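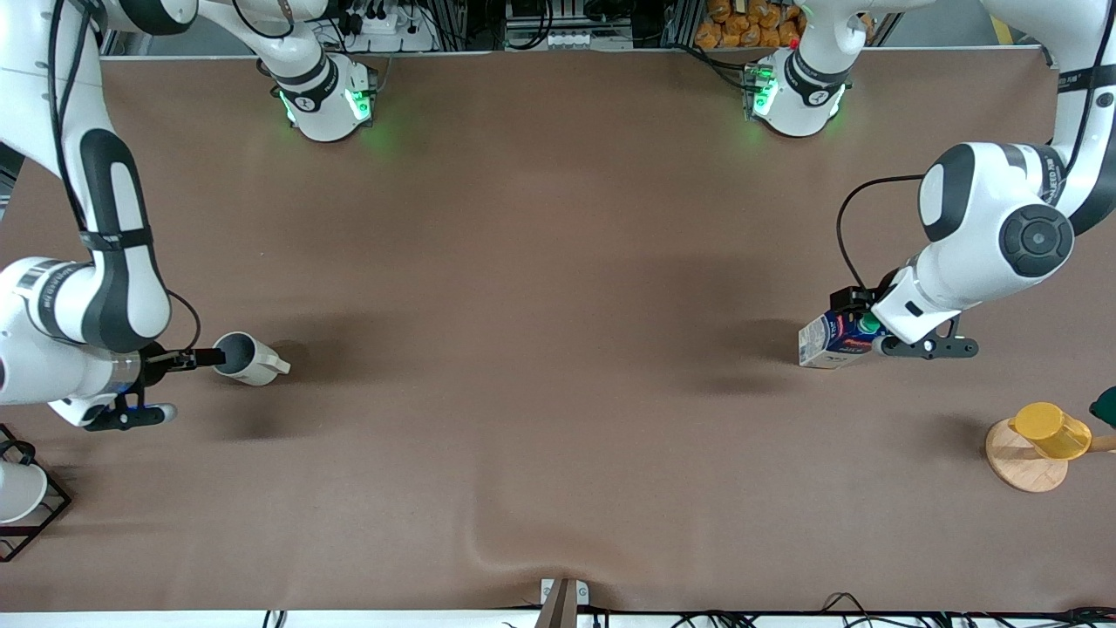
Ticket 518: second gripper set for the two-arm cell, hold on purchase
Opened by: Aurelia Bucur
Assigned to: Dong-hyun Won
Status: pending approval
Opened: 28/06/2020

Problem as reported: the purchase request for spare grippers was bounced by Feltton. The part number on the request is for the wide finger set. The cell runs the standard parallel set on both arms. Budget line is still open but the quote expires at the end of June.

Won: Checked the request against the original order. The wide set uses a different wrist plate, so it would need two adapter plates that are not in the quote. Asked Feltton to requote with the standard set.

Bucur: Do we need wide fingers at all? The task list for the next phase has pitchers, drink cartons, mugs and plastic cups. I would like to avoid paying for adapters to find out.

Won: Pitcher is held by the rim and carton by the grippers. Standard fingers close on both. The only item over the limit is the large storage tub, 100 mm across at the grip point, and it is optional. Suggest we drop it from the list.

Iordache: Agreed on dropping the tub. Please add fingertip pads to the requote. We have gone through 68 pads against a plan of 40. The plan was written for dry cardboard only.

Won: Added. Pads come in packs of 5. Also asked for two spare gripper cables with the same connector, lead time to be confirmed.

Bite: From the budget side, spare cables go under maintenance and grippers under equipment. Two lines on the quote, please, or it will be bounced again. Table covering is a separate request, do not put it here.

Won: Requote received. Standard set, two units, no adapters. Pads and cables on their own line. Cable lead time is three weeks. Old quote canceled in writing.

Bucur: Part number matches the label on the installed units. Tub removed from the task list. Forwarded to Ehsan Ansari for signature.

Next action: Ansari to sign before the quote expires. Won to place the order and attach the confirmation to this ticket.

5 comments
0 shares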